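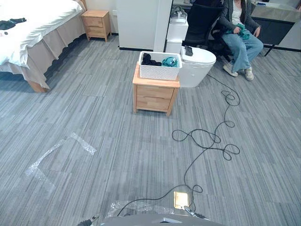 Cuaderno de tinte, febrero. Nogal, segunda tanda

Sigo con las cáscaras de nogal. La primera tanda salió tirando a verde sucio y me pasé media tarde echándole la culpa al agua, que es lo que hago siempre, pero releyendo las notas veo que metí la tela con el baño demasiado caliente y sin colar. O sea, culpa mía. Hoy repito con más orden (ja) y apunto todo, aunque sea feo.

Lo que quiero sacar es un beige como el del faldón de la cama, ese tono que al lado de una funda blanca se ve cálido y no amarillea. Hedvig dice que eso con nogal es pedirle a un oso que toque el violín, que el nogal quiere ser marrón. Puede ser. Pero un nogal muy diluido y en segundo baño da unos beiges preciosos en lana, así que en lino algo dará.

Material

La tela es el lino de Haugland, el del rollo estrecho, lavado dos veces con carbonato y jabón neutro. Corté una pieza grande y nueve retales para pruebas. En seco, la pieza grande pesa 343 g. Los retales no los pesé uno por uno y ya sé que Stellan me va a poner mala cara, pero son retales.

Cáscaras: de la bolsa de papel, las del otoño, ya negras y quebradizas. Las que estaban en el cubo de plástico tenían moho por abajo y han ido a la basura. Pena, porque olían muy bien las de arriba. Para la próxima cosecha: secarlas extendidas, nada de cubos con tapa, por mucha prisa que haya.

Mordiente: ninguno en la pieza grande. En cuatro retales, alumbre con un poco de crémor. En dos, hierro, poquísimo, la punta de la cucharilla. Los otros tres van tal cual, para comparar con la grande.

El baño

Cáscaras en remojo 24 horas en agua fría del grifo. Se puso como café desde la primera noche. Después las subí despacio en la olla esmaltada y las tuve una hora larga sin que llegaran a hervir. El termómetro Takeck marca raro por debajo de la mitad de la escala, pero arriba coincide con el de vidrio, así que de ahí me fío: 80 grados y ni uno más. Cuando se me escapó de esa temperatura la vez anterior el color se volvió plano, como de cartón mojado.

Colé dos veces, primero con el colador de cocina y luego con un trozo de muselina. Entre una y otra hay muchísima diferencia, en la muselina queda un barrillo negro finísimo que es exactamente lo que me manchó la tanda anterior. Anotado con mayúsculas en la pared: COLAR DOS VECES.

Saqué una parte del baño y la guardé en el bote grande para hacer el marrón fuerte otro día. Con lo que quedó y agua limpia llené la olla otra vez. Así, a ojo, parecía té flojo. Metí la pieza grande mojada (¡mojada de verdad!, la dejé en el barreño toda la mañana) y la fui moviendo con el palo cada poco. Moverla es un rollo y da dolor de hombros, pero cada vez que me he sentado a leer me han salido nubes.

Notas sueltas mientras esperaba

- El lino agarra mucho más despacio que la lana. A los diez minutos parecía que no pasaba nada y casi le echo más concentrado. Aguanté.
- Los retales con alumbre salen más dorados. Bonitos, pero no es lo que busco ahora.
- El hierro: gris topo en cuanto toca el baño. Me encanta, y huele a clavo viejo. Uno de los dos se me quedó doblado y tiene una raya clara en medio.
- La olla esmaltada tiene un desconchón cerca del asa. Si eso suelta hierro al baño explicaría parte del verde de la primera tanda. Cambiar de olla o al menos probar un retal en la de acero.
- Comprar guantes de los largos. Tengo los dedos de color nogal, por lo visto en ellos no hace falta mordiente.

Visita de Stellan

Stellan Dalen pasó a mediodía a recoger las bobinas y se quedó mirando la olla. Opina que debería dejar de usar agua del grifo y probar con la de lluvia, que en Purkham siempre tiñeron así y los beiges les salían parejos. Le dije que en Purkham también tenían una tina del tamaño de una bañera y alguien removiendo todo el día. Quedamos en hacer una prueba en pequeño, misma tela y mismo baño, un retal en cada agua. Me apetece, la verdad, aunque solo sea para discutir con datos.

También me trajo una muestra de Stamine, una estameña de lana bastante áspera, para ver cómo la coge el baño agotado. La eché al final, cuando ya había sacado el lino, y chupó color como una esponja. En un cuarto de hora estaba más oscura que toda la pieza grande. La lana juega con ventaja.

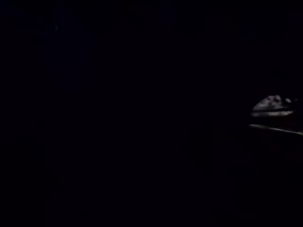 Aclarado y secado

Dejé enfriar el lino dentro del baño. Tardó más de lo que pensaba y lo saqué ya de noche, con pocas ganas. Primer aclarado con bastante color en el agua, segundo con un poco, tercero casi limpio. No usé jabón todavía. Hedvig Eide insiste en que el nogal hay que dejarlo reposar seco varios días antes de lavarlo en serio, que el color se asienta con el aire, y como sus muestras llevan años en la ventana y siguen igual, le hago caso.

Tendido a la sombra, sin pinzas en el medio, que dejan marca. Lo colgué del listón con el orillo hacia arriba y le puse un barreño debajo. El suelo agradecido.

En mojado se veía de un color avellana precioso y me entró el pánico de haberme pasado. Al ir secando por la esquina de abajo baja muchísimo. Esa esquina ya está en un beige tostado, un punto más rosado de lo que quería. Mañana lo miro con luz de día, junto a algo blanco, y decido. De noche, con la bombilla del taller, todo me parece bien o todo me parece horrible según lo que haya cenado.

Pendiente

Grapar los retales en esta página cuando estén secos, con el número escrito a lápiz en la tela (el rotulador se corre, ver la página de la cebolla, qué desastre).

Prueba de luz: medio retal tapado con cartón y a la ventana sur. Dejarlo por lo menos hasta que cambie el mes.

Prueba de lavado con un retal sin mordiente, a mano y con jabón neutro. Si pierde mucho, repetir la pieza grande con un baño previo de taninos. Hedvig tiene agallas molidas y me ha dicho que coja las que necesite.

Preguntar en Haugland si les queda del mismo rollo. El nuevo lo descrudan de otra manera y coge el tinte distinto, ya me pasó con la gualda.

El bote de concentrado está en el estante de abajo, etiquetado. No es café. Stellan, va por ti.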